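Workshop tips: when the picking arm pulls out its own cable
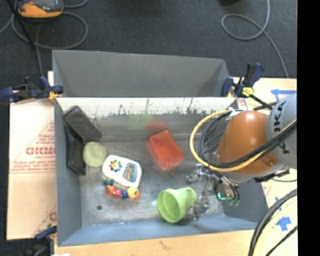

This page is for people who run a small arm over a bin and who, sooner or later, will have the same bad afternoon we had in May. I write it in the order in which I wish I had known it. English is my second language, so please excuse if some sentence is a bit stiff.

What went wrong with us

The arm was picking objects out of a bin and putting them down again in another corner of the same bin. It had done this for days. On one pick close to the side wall the wrist turned further than it usually does, and the cable bundle to the gripper became tight. The plug came halfway out of its socket. The gripper lost its signal but the arm did not know it, and it continued down with the fingers open. It pressed on the wall of the bin until the force limit stopped it.

Damage: one bent fingertip, one plug with a cracked collar, and a bin that had moved 9 millimetres under its clamps. Nobody was hurt. I had my hand on the table at that moment, to reach for a pencil, and I have thought about this more than about the fingertip.

Tips for the cables

Leave a loop at the joint, and make it bigger than looks tidy. We had made ours short, for a neat appearance. A short loop is good only for the positions you tried when you tied it.

To find the right length, switch to slow manual mode and drive the wrist to both ends of its turning range, at the highest and at the lowest working height. Tie the cable only after that. If it touches something sharp in any of these positions, move the tie and begin again.

Use hook-and-loop ties near the joints and plastic ties only on the parts which do not move. A plastic tie pulled tight on a moving bundle will cut slowly into the jacket. We found such a cut on ours, 20 centimetres from the plug, under the tie where no one looks.

Thick and thin cables do not bend the same way. If you tie them together, the stiff one decides the shape and the thin one takes the strain. I now give the thin ones a little more length and hold them loosely.

Never let the plug carry the pull. Fix the cable to the housing a hand's width before the plug, so the fixing takes the force. For us this is the most useful tip on the page and it costs almost nothing.

A limit in the software is also needed. We reduced the wrist range by 20 degrees on each side. We lost some picks near the walls, and I can live with it.

Tips for the bin

Clamp the bin to the table and then try to push it with both hands. If you can move it, the arm can move it too. Clamps become loose from small knocks, so I turn every screw once in the morning before the first run.

Draw a pencil line on the table along the edge of the bin. When the bin shifts, you see it at once. Tape is also fine, but old tape leaves glue, and it is easy to forget which piece is still the valid one. Remove the old piece when you put the new one.

After any bump, check the bin against the line before you restart. The program believes the walls are where you told it. We restarted twice without checking and got two more bumps, and I am a little ashamed to write it.

A scratched wall is worth reading. If the scratches are all on one side, the arm goes too near on that side, or the bin is not square to the table. I wipe the wall with a damp cloth at the end of the week, let it dry, and look the next time for what is new.

For smudges on a metal floor, warm water with a drop of dish soap is enough. Wipe it dry afterwards. Shine can confuse a camera, and a wet patch is worse than a dirty one.

Tips for the objects

Light plastic cups roll. When one lies on its side, the finger often pushes it before it can grip it, and it travels to the wall, where the trouble is. Either lower the approach speed for such pieces or keep them out until the rest works well.

Take out anything with a string or a loose ribbon while you are still testing. It can catch in the finger joints and you will need small pliers and much patience.

Toys with rounded corners look easy and are not always so. The fingers close on the curve and the toy jumps away. Thin rubber on the fingertips helps. I cut mine from an old bicycle tube and fix it with double-sided tape, and change it when it becomes smooth.

Look under the bin and along its walls when something is missing. I once searched the floor for an hour and the part was under the rim.

When it stops by itself

Do not reach in. Press the emergency stop first, also when the arm looks quite dead. An arm which waits for a signal looks the same as an arm which is switched off.

Then look, without touching, and write down three things: where the wrist is turned, whether the fingers are open or closed, and what the screen says. When you have moved the arm away, this information is lost. We keep a notebook for it. The entry from our accident is only one line and I would like to have more.

Move the arm out in manual mode, slowly, straight up if there is room. Keep the other hand off the table. I say this to myself also.

After that, follow the whole cable with your fingers from the plug to the base, with the power off. You will feel a cut or a flat place sooner than you see it. Push every plug until it clicks.

Run the first picks at low speed with an empty hand position, that is, above the objects and not down to them. If the loop moves freely, go to normal.

Spare parts and where they came from

The new plug collar is from Plattner, and it took longer to arrive than I hoped. The fingertip we straightened ourselves in a vise between two pieces of soft wood. It holds, but I ordered a spare from Plindier as well. The collar and the spare together were some 53 dollars with the postage. The small fixing for the cable we made from a scrap of aluminum, with the edges filed round so they don't rub.

If you order a cable, order it longer than your measurement. A cable which is too long can be laid in a loop, but the short one can only go back to the shop.

A sheet for the wall

A friend from the workshop in Zumholm asked for our morning list, so I copy it as it hangs beside the table:

Emergency stop pressed and released, the arm reacts to it
Clamps tight, bin on the pencil line
Loop free, no tie broken, no plug half out
Fingertips straight, rubber not smooth
Pencils, tools and coffee away from the table
Hands away before start

The list needs a few minutes. On days when I am in a hurry I want to skip it, and on one such day in the spring I did skip it.

If you had a similar fault and solved the loop in a better way, please write to the Botville workshop page. I am still not fully happy with how ours hangs when the arm reaches to the far wall, and I would like to see how others have tied it.

Last changed June 2019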